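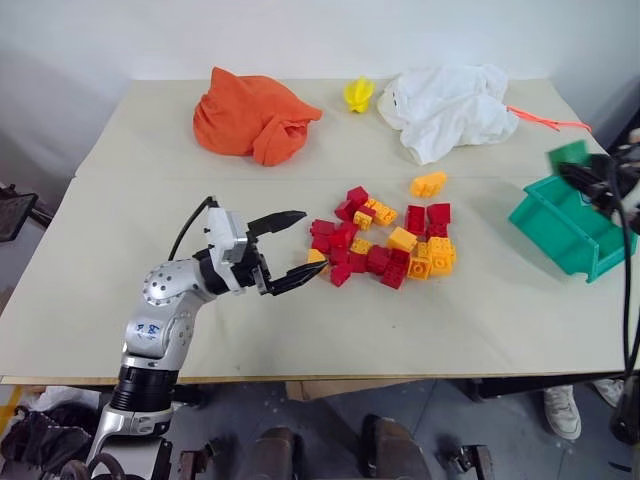 Orathai Wiriya and Ingvar Overgaard
Panyasiri Institute for Play and Home Life
Working paper, section 3

3. What comes back in the box

3.1 Loans and households

Loan records from the two toy libraries, Ostow and Plurnar. Both lend by the fortnight, both let families renew once by phone. Between them 1751 loans in the period we looked at, made to 396 households. Ostow's cards were complete. Plurnar changed over to the Aditano booking system partway through and the older cards had to be typed in by hand, mostly by the first author, so some spelling of toy names is uneven. We left it.

We split the stock into whole toys (a doll, a truck, a drum) and loose-part toys: bricks, marble runs, train track, play food, threading beads. Jigsaws gave us trouble. They are loose parts but families treat them differently, you know at once when a piece is gone. In the end we put them in a group of thier own and do not discuss them further here.

3.2 Checking in

At Ostow loose-part toys are weighed at the desk and the weight is written on the card. Plurnar has no scales. Staff there lift the lid, have a look, ask the parent. Both ways let things through. Weighing misses swaps: a brick from home goes in, a brick from the library stays under the sofa, and the weight is near enough. Looking misses nearly everything small, but it is quick and parents like it better. One mother at Ostow told us the scales made her feel she was posting a parcel.

Late returns were more common with loose parts than with whole toys, at both sites. Parents gave the same explanation over and over. They were still looking for the last bits. A few kept a set for weeks over one missing track piece when the library would have been quite happy to have the rest back. We think this matters more than the losses do. A set sitting in someone's hall isn't being played with by anyone.

3.3 Where play happens

We asked parents where in the home each toy was used. Whole toys travelled: bath, car, bed, garden. Bricks mostly stayed put, tipped out in a heap on the floor or a table and played with from the heap (Figure 1). Very few families built out of the box. Several older children said the heap was better becuase you can see what you've got, and tipping out seemed to be a part of the game in itself, often the noisiest part. Tidying was the adult's job in most homes whatever the child's age, and was done in the evening, after the child had gone up.

Floor or table made some difference. Parents who used a table said bricks rolled off and went under things. Parents who used the floor said bricks got trodden on, or swept up with the crumbs. Where a rug or cloth was put down first, packing up was faster, corners lifted and the lot poured back. Only a handful did this without being told. Worth a line in the loan leaflet.

Figure 1. Toy bricks out of the box, on a smooth light grey floor. 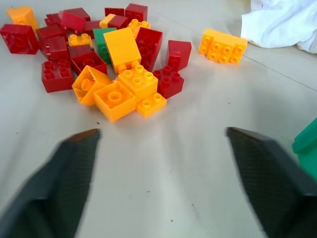 3.4 Fines and what they did

Plurnar charged for missing parts until March, then stopped. Ostow never charged. Our first guess was that losses would go up at Plurnar once the fine went. No clear change either way, and the numbers are small, so we would not lean on it. What did change was how soon sets came back. Parents at Plurnar now hand in short sets on the day and say so. Desk staff keep a tub of spares and top up from it while the parent waits.

The big brick set, 900 pieces when new, was borrowed 17 times and is still the one most asked for. Staff at both sites want a second. Costs are in section 4.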